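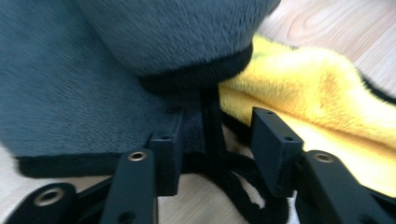 Figure 16.1 Soft fabrics in a pile.

Chapter 16
Hand, Drape, and Why Cloth Feels the Way It Does

In this chapter
16.1 What people mean by "hand"
16.2 Fiber, yarn, weave, finish
16.3 Measuring drape
16.4 Washing and what it changes
16.5 Writing a fabric description other people can use

My first job in textiles was at a small mill shop in Derkthorpe, and I was terrible at it. I could tell you the fiber content of anything on the shelves (it was printed on the bolt, so that took no talent), but customers never asked me about fiber content. They came in, pushed up a sleeve, rubbed a corner of the cloth between thumb and finger, and said things like "too crunchy" or "it's got no life in it." Then they looked at me as if I ought to know what to bring out next.

Pouran Shahbazi, who ran the cutting table, always did know. Somebody would say "crunchy" and she'd walk straight to a washed cotton lawn at the back. I asked her once how she did it and she told me to close my eyes and hold out my hands, and then she made me sort 19 scraps from stiffest to softest while she ate her lunch. I got the two ends right and made a mess of the middle. I've used the same exercise with my own students ever since, and the middle is still where everyone gets into trouble!

The word the trade uses for all this is hand. A fabric's hand is the whole bundle of things you notice when you touch it: how easily it bends, how much it squashes, whether it slides or catches against your skin, whether it feels cool or warm, how heavy it sits in your palm. You already have opinions about every one of these. You have a favorite T-shirt and probably a scratchy sweater you never wear. What I want to do in the next 20 pages is give you words for those opinions, and then a few simple tests.

We'll start with fiber, but we won't stay there long. Beginners tend to think fiber settles everything, that cotton is soft and wool is itchy and polyester is slippery. Go to a fabric store and feel a cotton canvas and then a cotton flannel. Same fiber, and you'd never mix them up in the dark. The yarn may be thick or thin, tightly twisted or loose. The weave may be packed or open. And the finish (brushing, pressing, starching, softening) can change a cloth so much that the mill gives it a different name.

Drape gets its own section. It's the part of hand you can see from across a room, in the way a skirt falls or a curtain folds, and it's also the part that's easiest to put a number on. In Section 16.3 you'll hang a circle of cloth over a smaller disk and measure the shadow it makes. Hưng Huỳnh worked out the version we use, with a desk lamp and graph paper, and it costs next to nothing.

Before you read on
Find four pieces of cloth at home. A dish towel, a pillowcase, a sock, and a coat lining would do nicely. Handle each one for a minute and write down whatever words come to you, however silly. Keep the list. You'll need it for the activity at the end of Section 16.1, and again in 16.4, after you've put the same four pieces through the wash.

Key terms
hand, drape, bending stiffness, loft, nap, finish, twist

16.1 What people mean by "hand"

Let's begin with stiffness, the quality people notice first and describe worst.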